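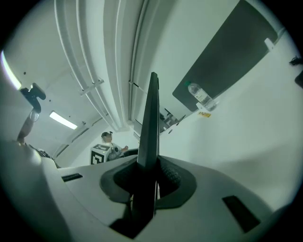
Last changed: 2025-06-01

Household and shop-floor chores, Umari gallery

Can a machine clear a desk yet? Sometimes. The gripper on this page is for small jobs, such as picking up a bottle lying on a white table. Rokgate has 259 clips of desk work so far and wants 2000 by September. Cables are still the worst of it, and soft wrappers come next.

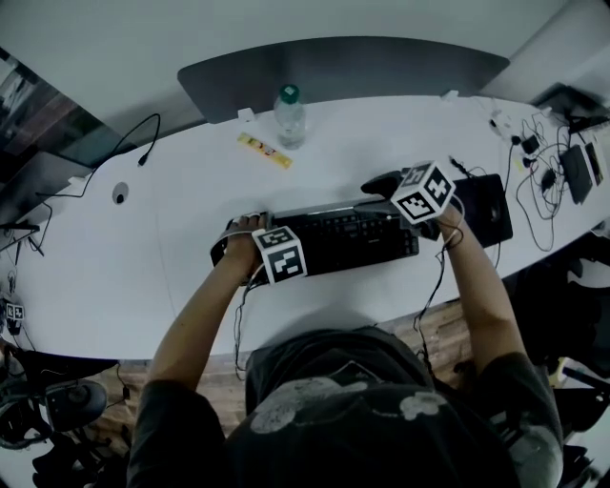
Hands at the keyboard, a marker cube on each wrist.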